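The Second Bin

When my aunt died, the house in Kernov had to be empty before the first snow. My cousin Ívar Vigfúsdóttir took the upper floor and I took the kitchen and the small room behind it, where we had slept as children. We agreed that everything must pass through one of two gray bins. The near bin was for things that stay in the family. The far bin was for Furasia, the shop by the harbor that pays 7 for a box and does not look inside.

I am an orderly person. At my work in the Gronura office I once put 700 letters in order in one afternoon, and I enjoyed it. So I thought that the kitchen would be a matter of some hours.

The first thing I took from the drawer was the white spatula. It was a bad spatula. My aunt turned pancakes with it, and when she talked on the telephone she waved it, and small pieces of pancake went to the wall. I held it over the far bin for a long time. Then I put it in the near bin, against the side, and told myself that I would move it later.

"How is it going?" Ívar called from the stairs.

"It is going," I said.

The orange basketball was under the bench. It is so small that a real player would lose it in his hand. We played with it in the corridor, with a cooking pot as the basket, and Ívar kept the results in a notebook. He won 108 games. I do not remember how many I won, and the notebook was gone. I put the ball by the spatula.

After this came the cup with the small handle, the dark blue one that lets the light through. It was the cup for medicine, and also for the water when we painted, and my aunt said that one day she would mix up the two. I put it in the corner. The yellow duck I did not even discuss with myself. The duck fell on its side next to the cup and I left it like this.

Then Ívar came down with dust in his hair. He carried a dark thing, long and black and gray, with a hook at its end.

"What is it?" he asked.

"I thought that you would know."

"It was in her wardrobe. Behind the winter coats."

We turned it in our hands. It could be a part of some machine, or half of a tool. Our uncle Feng repaired things in his last years, and he never threw away a piece if the piece had a good shape. Ívar said that perhaps she had kept it and also did not know what it was.

"Then we cannot sell it," I said.

"No," said Ívar. "It is not possible."

He laid it down in the near bin, carefully, as you lay down a sleeping cat.

The last thing was the eggplant. It had lived in the bowl on the table for all our childhood – purple, shining, with its green cap – and each new guest was invited to cut it for the soup. My aunt gave them the knife and looked out of the window. One guest, a priest, tried for a long time out of politeness. Ívar began to tell this story and could not finish it, and I had to sit down on the floor.

It became dark outside. The man from Furasia would come in the morning, and we had promised him a full box. Ívar looked into the one bin and then into the other.

"We could give him the bowl," he said.

I thought about the bowl.

"Let us ask him to come in March," I said, and Ívar went to find the telephone.

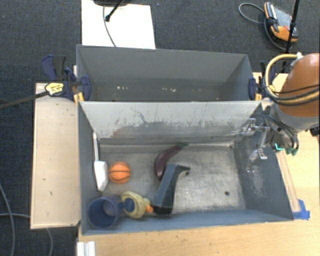

The two bins in the kitchen at Kernov, 25/11/2020.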